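Open day at Rambridge, second visit

The Rambridge building in Busville opens to the public twice a year, and I went along in October for the second time. My first visit was mostly spent in the queue for the workshop. This time I started with the rooms on the upper floor and worked my way down.

Doors opened at 9 in the morning. Parking is on Haugland Street, not behind the building as the flyer says, and it costs $3 for the day. The bus from Istby stops across the road. At the front desk you sign in, get a paper badge and are put in a group of 15. Groups leave when they are full, so a weekday visit can mean a bit of a wait. I went on the Tuesday and sat for a while with a cup of tea from the urn.

Our guide was Karla Maldonado, who looks after the rooms and the furniture and had clearly given a lot of tours. She speaks quietly, so stand near the front.

The building was a carpet showroom until it was refitted. The old loading doors are still there on the lane side, painted shut, and the goods lift is out of service. Most of the money went into the floors. The carpet was taken up and the concrete underneath had to be levelled, which added 39 days to the job. Karla said the flooring contractor was on site longer than the electricians and the plumbers put together.

The upper floor has meeting rooms and a long store for chairs, folding tables and floor mats. Everything in the store has a coloured tag showing which room it goes back to. Green tags are for the ground floor. The system came in after a year of chairs wandering around the building and people carrying them up and down the stairs to find a set that matched. There is a logbook on a string by the door, and we were told it gets filled in most of the time.

From there we took the back stairs down to the staff kitchen, a plain galley with a dishwasher and a notice about labelling your lunch. A few in the group asked about the hot water system. I didn't follow the answer, but it had to do with the length of the pipe run.

The ground-floor work rooms were the part I had come for. Last time we only saw them through the doorway. The tour allows 50 minutes for this level, and ours used all of it. You are asked to keep to the walls, leave bags in the hall and watch your feet around cables. The furniture is ordinary office stock, black chairs on casters for the most part, and people pull them to wherever they happen to be working. Some of the work is done sitting down with the hands low over the floor. The tiles are pale grey with a marble pattern and a high gloss, and they pick up the ceiling lights in long streaks.

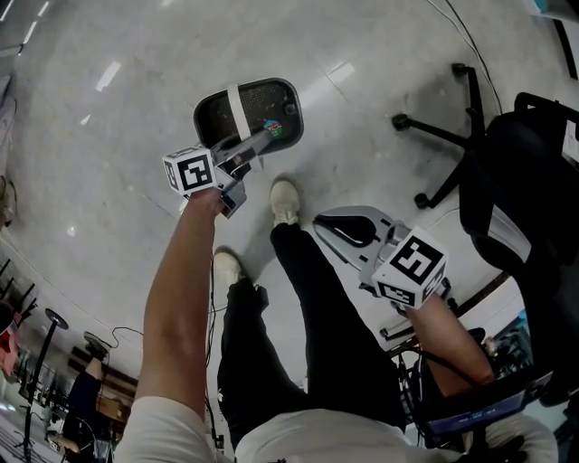 Do the glossy tiles get slippery?

They are fine when dry, according to Karla, but the mats go down at both entrances when it rains and the floor is mopped after hours so that it has the night to dry.

She also told us that scuffs from casters come off with warm water and a soft cloth, and that the grout takes more work than the tiles do. A man in our group who lays floors for a living asked about movement joints, and the two of them talked about that for a good while. The rest of us looked at the fans. The building has no air conditioning on the ground floor, so portable fans are moved about as needed and plugged in wherever there is a free outlet.

The tour finished at the side door, next to a table with scones and a sheet for comments. I wrote that the parking information needs fixing. Lunch isn't available on site, but there is a bakery at the corner of Haugland Street that does good soup and closes at 2.

The next open day is in the autumn. Bookings for groups go through the front desk, and the lane entrance is the one to use if you have a wheelchair or a pram.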